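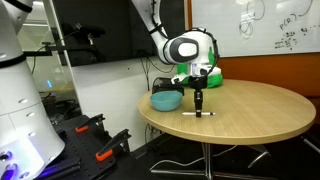

A reader wrote in after my last column to say that small round tables are useless, that everything rolls off them and nothing fits against a wall, and would I please stop recommending them. Fair enough! I've had that thought myself, usually while on my hands and knees looking for a pen. So I took the complaint to someone who has spent a good part of her working life around tables like these. She fits out break rooms, shared studios and little workrooms for a firm called Nustton, and she asked me to leave her name out of it, as she didn't want her clients guessing which of them she was talking about.

We met at the Praso showroom at nine in the morning, before the phones got going. I read her the letter and she laughed.

"Well, they're right about the wall," she said. "You lose the corners. If you want to push a table up against something and forget about it, buy a square one."

So why does she keep ordering round ones? Mostly, she told me, it's the legs. A pedestal in the middle means you can pull a chair up anywhere you like and you won't bang your knee on a post. She also likes a thick rounded edge, the kind you can lean your forearms on for an hour without getting a line across them. Her favorite size for a small room is 60 centimeters across, and she got quite stern with me when I said that sounded tiny.

"It's supposed to be tiny. It's a table for a pen, a bowl and whatever you're doing right now. People buy a big one and then it's a shelf."

I confessed that my own table at home is very much a shelf. (Mail, mostly, and a jar of buttons I keep meaning to sort.) She wanted to know what was on it, item by item, and I wished I'd lied.

Her advice for the rolling problem was so simple I felt a bit silly. Keep one shallow bowl out, and drop the pen in it when you stop writing. She likes plastic for this, nothing precious, in a color you'd spot from the door. A small wire rack at the back takes the papers. She'd stop there.

"Three things that live on it, tops," she said. "A fourth one is a visitor and it goes home at night."

And cloths? I always end up with a crumpled one on the table, and I asked whether that counts as a visitor. She thought about it for longer than I expected. A cloth can stay if it gets used every day, she decided, but it ought to be bright, so you notice when it's been sitting there all week.

We got on to surfaces next. She's a fan of pale oak-look laminate and doesn't care who knows it. Last year her team put 2,238 tabletops into offices and workshops, and the pale ones, she said, brought in the fewest grumbles. Crumbs hardly show, and marker wipes off if you get to it quickly. Dark tops look wonderful in the Kaewmanee catalog and then every fingerprint turns up.

"I had one client who wiped his with his sleeve every time he walked past," she said. "Every single time. We swapped it in January."

The thing she really wanted me to pass on, though, was about the floor. Cables! She can forgive a messy tabletop, but a white cable wandering past the foot of a table on a dark floor makes her itch. Splayed feet catch them, chairs run over them, and somebody always gets a toe under one. She runs hers along the wall and tapes down any bit that has to cross. It takes her about 60 seconds, she claims, though I'd like to see that timed.

Before I left I asked what she has at home. She looked a little shifty.

"A Geto. Square," she said. "It's against the wall – it's got the toaster on it."

I've written back to the reader to let them know.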